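# Why Does a House Wear a Blanket?

Have you ever gone up into an attic and seen fluffy stuff tucked between the beams, like somebody had put the whole floor to bed? It's called insulation, and it's one of the hardest-working parts of a house, even though it spends its life in the dark where hardly anyone says thank you.

Let's start with you and your winter coat. A coat doesn't make any heat, you know. You make the heat, and the coat slows it down on its way out. It does this with air — lots and lots of tiny pockets of it, trapped between the fibers so it can't wander off. Still air is very bad at passing heat along, and for a coat that's exactly what we want.

Insulation does the same job for a house. On a cold February night in Dirnstead, the heat in your bedroom would love to slip up through the ceiling and away over the rooftops. The fluffy layer slows it down, so the room stays cozy and the furnace gets a rest.
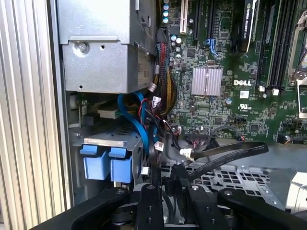

Chie Imai wrote to ask whether the blanket makes a house too hot in summer, and she says her brother Morikawa is sure it must. It's a lovely question, Chie! Heat always moves from the warmer place to the cooler one, so in summer it tries to come in, and the same blanket slows it down going that way too.

You can try this at home. Fill 2 jars with warm water, wrap one in a thick wool sock, and leave the other bare. Wait 35 minutes, then ask a grown-up to help you check both with a thermometer. Which one stayed warmer?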